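# Can a robot tidy the kitchen yet?

*From the Durstead Science Rooms series for readers aged 8 to 11*

Many homes already have machines that do chores. A washing machine washes clothes and a dishwasher cleans plates. Each of these does one job, in one place, in the same way every time. A person still has to load it, empty it and put everything away.

Putting things away sounds easy. For a robot, it is one of the hardest jobs in the house.

## Why are chores difficult?

In a factory, a robot arm may pick up the same part from the same spot all day long. A kitchen is different. Cups are left in new places, spoons hide under tea towels, and somebody may move a chair at any moment.

Before it can put away a bowl, a robot must work out:

- where the bowl is
- where one bowl stops and the next begins
- how firmly to hold it
- where it should go

You do all of this without thinking, because you have practised since you were a baby. Your fingertips also tell you when something is starting to slip. Many robots have only two stiff fingers and very little sense of touch.

## How do robots learn?

One way is for a person to guide the robot through a chore again and again. The robot records what its cameras see and how its arm moves. A computer then looks for patterns in all those tries.

Fadi Geagea teaches a robot called Jugah at the Brurkley workshop. Last August his group guided it through 2,045 tries at simple kitchen jobs. Afterwards, Jugah was given 295 new tries by itself and completed 205 of them. Most of the others failed when an object slipped or was gripped in the wrong place.

Bowls that fit inside one another are a good test. The rims sit close together, so the fingers must go to exactly the right one. 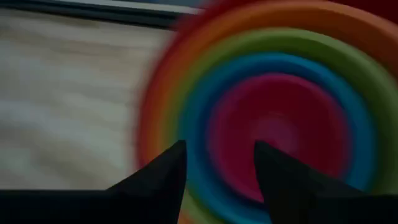 *Five nested bowls and the tips of a robot's gripper, seen from the robot's wrist.*

## So, can they do it yet?

Some robots can do some chores, slowly, with a grown-up watching. A robot that could tidy any kitchen in any home would need to cope with far more surprises - wet plates, pets and crumbs among them.

## Try it yourself

Ask an adult for some plastic bowls that stack. Hold a wooden spoon in each hand and try to lift out the smallest bowl using only the spoons. Now try again with one eye closed. Which part was hardest?

**Words to know**

**Gripper:** the part of a robot that holds things.

**Nested:** fitted one inside another.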